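From: Marta Romaniuk
To: narkska-housing-list
Subject: Re: [narkska] Kitchenette units - cooking without a proper stove

Gemma, quick reply, on my way out the door.

Gemma Melis wrote:
> Hi all, has anyone in the Dmytriv building worked out how
> to cook for a family without a real stove? We move into
> unit 615 at the end of May, and the lease says no gas and
> nothing hardwired. Do the breakers cope? And can you bake
> bread in a countertop oven or should I give up on that now?
> Gemma

Breakers - each kitchenette has 2 circuits, but the fridge is on one of them. Kettle and oven together on the fridge side will trip it. Ask Yeison Villanueva for the panel key BEFORE you move in, he's slow with email, so phone him.

Bread, yes. Smaller loaves. I do a half batch in a short tin and turn it partway through. Colour comes up fast on top so put foil over it once it looks right. Dont trust the recipe times, get a cheap oven thermometer and go by that.
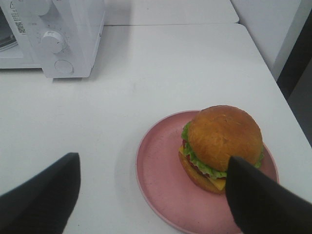 Countertop oven, dial side.

Other stuff while I think of it. The range hood in those units only recirculates, so crack the window if you're frying. Myroslav and I both gave up on frying fish. Rice cooker is worth the bench space, slow cooker too if you've got the shelf. We do one big pot of soup or beans early in the week and it gets us through to the next shop.

Storage is the real headache. The cupboards are deep and dark and everything goes to the back to die. I put in 5 pull-out baskets from the Herora closing sale and would of bought more if the car was bigger. Measure the hinge side first, the door steals a couple of centimetres.

Lease wording - it says "fixed appliances", so anything with a plug is fine as I read it. Vsevolod Stetsiuk had it in writing from the old manager, he might still have teh letter. Vsevolod, if you're reading, can you forward it to the list?

Also the laundry room is locked at 10 pm now. The sign still says 11.

Have to run - call me if you want to see our setup, evenings are best.

Marta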